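Call for Families and Caregivers: The Jamberg Play at Home Study

Families wanted, Kennedy and Grikham areas
Sign-up open through the end of June

Hello, and thank you for stopping by this page! If you have a child between three and six years old at home, and you've ever stood in the doorway with a cup of coffee going cold while they muttered away to themselves over some long and complicated game on the rug, then you're exactly the person we'd like to hear from.

We are a small research group at the Jamberg Center for Early Childhood, and we study how young children talk while they play. We mean the everyday talk, the kind that runs along under the game: the voices they give to their toys, the rules they make up and then change, the bits of conversation they've picked up from you or from a grandparent and tried on for size. A good deal has been written about how children talk to adults. We would like to know more about what they say when the nearest adult is busy folding towels in the next room.

For the coming season we are looking for 70 families. We already have 40 signed up, mostly from Kennedy and the neighborhoods along the river, so we would especially love to hear from people out toward Grikham, and from households where more than one language is spoken. Grandparents raising grandchildren, foster parents, single parents, two-household families – you are all very welcome, and we'll do our best to fit the schedule around the life you have.

What taking part looks like

The study runs for eight weeks. At the beginning you come to see us at the Center for a first visit, which takes an hour and a half if your child is in a chatty mood and rather less if they aren't. We'll talk through the whole thing with you, answer your questions, go over the consent form together, and let your child get to know the person who will be your contact for the rest of the study. You keep the same contact the whole way through.

After that, most of it happens at your place. We lend you a small audio recorder, and 2 times a week you switch it on while your child is playing, for half an hour or so, at whatever time suits you. Before supper works well for a lot of people. So does that strange quiet stretch right after a nap. You don't have to set anything up or tidy the room, and please don't feel you need to steer the game toward anything in particular.
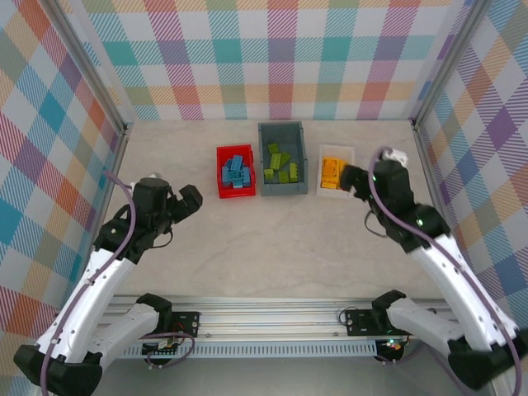

You also don't need to buy any toys. Whatever your child already plays with is what we want them to play with, even if that's a saucepan lid and a sock. We do ask that the television be off during recordings and that any tablets be put away, mainly so that our transcribers can hear what's being said. Brothers, sisters and cousins can join in as much as they like. We've had recordings with four children and a dog in them, and they were some of the best we've ever worked with, though they took a long time to type up.

Along with the recordings, we ask you to keep a short diary. One or two lines after each session is plenty: who was there, what the game seemed to be, whether your child was tired or full of beans. You can write it on paper, or send it to us as a text message, or leave it as a voicemail if your hands are full. At the end of the eight weeks you come in for a second visit, return the recorder, and have a longer chat with us about how it all went.

Who can take part

Your child should be at least three and not yet seven on the day of the first visit. You should live with them at least half the week. Your child does not need to be a big talker. Quiet children are every bit as interesting to us, and parents of quiet children often hold back from signing up, so please consider this a nudge. Children who are working with a speech therapist can take part too; just mention it when you get in touch so that we can plan the first visit with that in mind.

We're sorry to say we can't include families who took part in the Tola reading study last year, as the two projects share some of the same questions.

What you receive

Each family gets a grocery card after the first visit and another after the second. We pay for parking or bus fare both times, and if you need to bring along a younger child, we have someone on hand who can look after them in the room next door. When everything is finished we'll send you a copy of all your recordings to keep. Parents from earlier rounds have told us that this was the part they treasured most, and having listened to a recording of my own daughter at four, arguing with a stuffed rabbit over bedtime, I can quite see why.

Your privacy

Recordings are heard only by our own team. Names, addresses and anything else that might identify you are taken out when the recordings are typed up, and the typed version is what we use in our work. If something gets recorded that you'd rather we didn't hear, tell us and we will delete it without asking why. You're free to leave the study at any point, and you still keep the grocery card from your first visit.

How to sign up

Please call the Center and ask for Delphine Baptiste, who looks after scheduling and is wonderfully patient with phone tag. She is at her desk from 9 in the morning until 3 in the afternoon. If that's a hopeless time of day for you, leave a message with the best hour to reach you and she'll call back in the early evening. It helps if you can tell her your child's age, the languages you speak at home, and which part of town you're in. You can also pick up a paper form at the front desk of the Kennedy branch library or at the Grikham family clinic.

We are holding 2 open evenings in June for anyone who would like to meet us before deciding, one at the Center and one at the Grikham clinic. Doors open at 6 p.m., children are very welcome, and there will be soup. Delphine can give you the dates.

And if the study isn't right for your family just now, but you know a neighbor or a coworker with a little one who talks to the furniture, would you pass this along? Most of our families come to us that way, and we're grateful every time.

With warm thanks,

Jade Ross
Study Coordinator, Play at Home
Jamberg Center for Early Childhood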